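Notes for the craft room talk – Marleny Ayala
10 June 2019

Running order: hello, the mess, the brush, the dustpan, the bag, the swap table, questions. Forty minutes if I behave. Have water. Do NOT start with the glitter story, it eats ten minutes.

## Hello

Say who I am and where I've come from. I run the Saturday making club at Nenalura, and before that I had a tiny mosaic stall with Elba Toledo, so I've been sweeping up little coloured bits for most of my grown-up life and I still like it!

Ask for hands up: who has foam bits in their house right now? Who has trodden on some in socks? (Wait for the groans.)

Then straight in. The talk is about the last ten minutes of any making session – the clearing up. I want everyone to go home and try doing it properly once, with a decent little brush, and see how pleasant it is.

## The mess we're talking about

Small, light, bright. Foam crumbs, bead ends, snippets of plastic, the stuff that gets pressed together by warm hands and ends up in clumps. It's different from sawdust or flour. It bounces, it clings to sleeves, and if you breathe out too hard it's on the floor.

Things to say about it:

- Leave the clumps as clumps. People love to break them up while they chat, and then there's ten times as much to chase.
- Go for the big pieces by hand first, if they're worth keeping. Mirta Riquelme keeps a jam jar for these and has made some gorgeous frames out of what was in it.
- Don't blow on it. Please. I know it's tempting.
- A damp cloth comes last. Foam bits and a wet cloth make a sort of porridge.

Static is the other thing. On a dry November morning the bits will jump on to the bristles and sit there looking pleased with themselves. Tap the brush on the inside of the pan, two or three little knocks, and carry on.

(Pause here. Somebody always wants to tell me about polystyrene. Let them, it's usually good.)

## The brush

Hold mine up. It's a cheap one and I adore it.

What I look for is a small head, bristles that are springy without being stiff, and a handle I can pinch as well as grip. Stand it on its bristles and press gently: they should spread a bit and come back. If they splay out and stay out, it's done for, keep it for the shed.

Show the stroke. Short, low, towards the pan, and lift at the end. Long swishing strokes are lovely to do and they send everything over the far side of the table. Baltasar Figueroa taught me to think of it as pulling a blanket up over someone, and I've never found a better way to say it.

Get two people up to try. Use the tray of bits from the blue box.

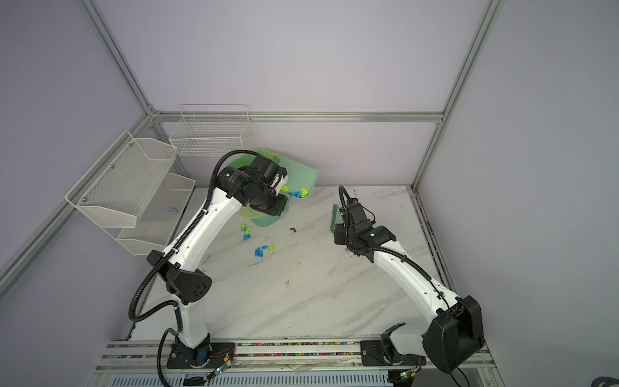
Once they've had a go, talk about direction. Pick one spot for the pan and bring everything to it. I used to go round the table with the pan like a waitress with a tray, and I'd lose a little at every stop. Now I sweep the outlying heaps in towards each other, and the pan only moves at the very end.

Pale tops are a joy for this. Every crumb shows up. On our old dark tables at the club I'd think I was finished and then the light would come round and there they all were, winking at me. If your table is dark, spread out an old sheet before you start and you can lift half the job off in one go.

## The dustpan

Possibly my favourite section, try not to rush it.

The lip is everything. Run a fingertip along it. If it's chipped or wavy you'll get that maddening thin line of dust that never goes in, however many times you step the pan back. A good lip sits flat along its whole length when you tilt the pan a touch.

How much tilt? Enough that the lip touches and the back lifts. Too much and the bits you've already caught roll out again. Demonstrate both. (The wrong way gets a laugh, so do it second time round as well.)

Bits on the lip: nudge them right in before you lift. I can't say this strongly enough. A clump sitting on the edge will wait until you're over the carpet.

Mention that Hipólito Farías uses a sheet of stiff card folded up at the sides when he's teaching away from home, and it works beautifully. You don't need to buy anything.

## The bag

Open it BEFORE you sweep. Everybody forgets. You're standing there with a full pan in one hand, trying to rub a plastic bag open with the other, and it always ends the same way.

My ways of doing it:

1. Bag open, top folded down over itself to make a collar. It holds its mouth open that way.
2. Bag near the pan, so the pan has only a short trip.
3. Pan right down inside before you tip. Tap the back of it.
4. Squeeze the air out slowly, with the opening pointed away from your face. I learned this one the sparkly way.

See-through bags are handy when you're sorting for reuse – you can tell from across the room which one has the green bits in. We keep ours by colour at Nenalura and the children will happily spend half an hour choosing.

## If there's time

The 200 bead afternoon. Keep it short: the lid, the stairs, Elba's face.

Then the question I get asked most, which is whether children should do their own sweeping up. Yes, absolutely! Give them a small brush and a small pan, and give them one colour each to hunt for. We had a group of 7 clear the big table faster than I've ever managed it, and they asked to tip it out and do it again. (I let them. Once.)

## Swap table

Remind everyone it's by the window and it's open until we lock up. Jars with lids, please. Spare brushes are in the basket, take one and leave one.

Thank Mirta for the tea and Baltasar for carrying the tables.

## Questions

Likely ones:

- *Handheld vacuum?* Fine for floors. On a tabletop I find it snatches up the pieces I wanted to keep.
- *Washing the brush?* Warm water and a drop of washing-up liquid, shake it, dry it bristles down.
- *What about bits stuck in the grooves of a table?* Old toothbrush, then the small brush.
- *Glitter?* Now I can tell the glitter story.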